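Home Course Outline Week 1 Week 2 Week 3 Readings Contact

Looking After a Home: Notes for Week 2
Clearing and Sorting a Bed Full of Laundry
Eamon Sheehan, Room 169

Okay, so last week we got as far as the washing itself, and a few of you told me afterward that washing is the easy part. I agree! The machine does most of it. Then the whole load gets dumped on the bed, and at eleven at night you're too tired to deal with it, so it goes on the chair, and by the weekend the chair is a second closet.

This week is all about the pile. I teach it on a bed because that's where most of us do it, and because a bed gives you a big soft surface at a decent height (your back will thank you, mine does).

Start with the towels

I always pull the towels out first. They're bulky, they hide socks, and once they're gone the pile looks half the size. Take hold of a towel by a folded edge, not by the middle, and lift it up and away so whatever is tangled in it has a chance to drop. Thick terry is the worst for this. The loops grab on to everything, and thin printed fabrics love to come along for the ride. 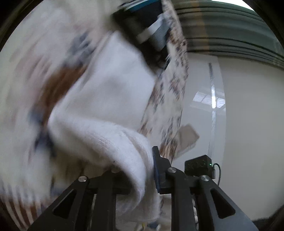
Nuala Kinsella wrote in to say that she does it the other way round: small stuff first, towels last, so the towels can go straight to the bathroom in one armful and never touch the bed again. I tried that for a week and I can see the appeal, especially if your bathroom is right across the hall. My trouble is that I always miss a sock. Try both and bring your verdict to class.

Folding a towel, quickly: lay it flat, bring the long sides together, smooth it with your forearm, then fold in thirds. Halves are fine if your shelf is deep. Mine is not, so thirds it is. Please don't iron them. I had a long argument with Diarmuid Brennan over this last March and I haven't changed my mind.

Now the awkward things

What's left after the towels and the plain clothes is the stuff that doesn't stack. Velvet, anything furry, quilted pieces, stripy things with a border that you want to keep looking nice. I spread these out with gaps between them instead of heaping them, mostly so I can see what I've got. A patterned blanket underneath makes this harder than you'd think — small things vanish into big flowers — so run your hand over the bedding before you decide you're finished.

Velvet gets its own mention. Don't leave it bunched up under something heavy, the pile gets crushed and you'll be steaming it for ages. Shake it, lay it loosely over a hanger or a chair back, and come back to it. Pillows can wait too. They go back on the bed at the very end anyway, so park them at one side and work around them.
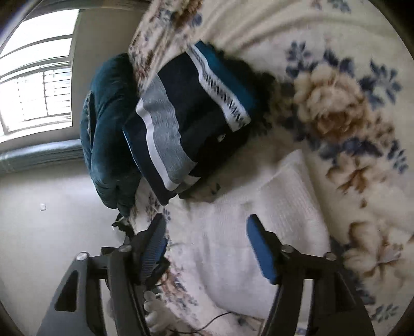 For next time

Pick one pile at home and clear it completely, start to finish, with the radio on if you like. Write down what you did first, what you did last, and which item you kept moving from place to place without putting it away (we all have one, mine is a scarf). Half a page is plenty.

Handouts are in the Ovinel folder, number 9. If you missed last week, ask Éabha Cronin for her notes, they're neater than mine.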